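4 shares | 0 comments
May 7, 2020

3.2 Display Luminance and Gray Matching

Office monitors at the Undthorpe and Urthorpe sites were measured after a 30-minute warm-up. Of 173 units, 69 drifted beyond tolerance in the mid-gray range. Drift was larger at Urthorpe, where room lighting was not controlled. Readings were repeated in June with the Tenard meter, and the ranking of units did not change.
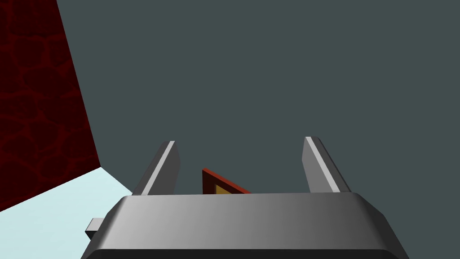 Ilse Marchbank, Research Associate, Gronow

Figure 2. Rendered gray surfaces with bright edge highlights.

We use cookies. Accept | Settings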